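Ticket - stop order didnt fire, Stukari platform
Opened 9/1/18

Had a sell stop on 400 shares, price traded right thru it at the open. No fill, no alert. Order still shows "working". Restarted twice, same thing.

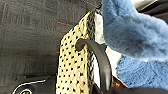

Espinoza

Update - switched data feed from Urkton to Stunivlow, chart now matches the tape. Old feed was 7 minutes behind on my end. Stop still not triggering tho.

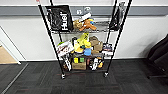
Canceled it by hand and sold at market. Need the server log for that order pls, and somone to look at the fill price.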